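4.2 Folding as a household dialect

The trade manuals printed in Venitholm from 1880 onward agree that a sheet should be folded in thirds. They agree on little else, and the households we visited in Drillen agreed with none of them. Of the 90 linen cupboards surveyed, 19 held sheets folded in thirds. The rest held halves, quarters, rolls, and a form our coding scheme ended up calling "other," after a long meeting in April.

Sikder's housekeeping guide, still the most quoted source in the region, treats the crumpled cloth as a moral failing. Our respondents treated it as a cloth. Several kept a guest stack, folded by the book, and a family stack that was pushed in until the door closed. Asked which of the two showed how they fold, most pointed to the guest stack and stood in front of the other.

Method was inherited, but unevenly. Couples from Urnalia tended to keep two systems going in one cupboard for years, each refolding the other's work without comment. We coded these homes as bilingual. Figure 6 shows a cloth on a bedsheet, crumpled. 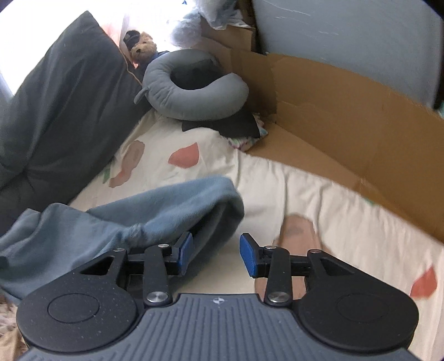
Refolding also spoiled our first count, as stacks changed shape between visits, and the second round was therefore done in one afternoon.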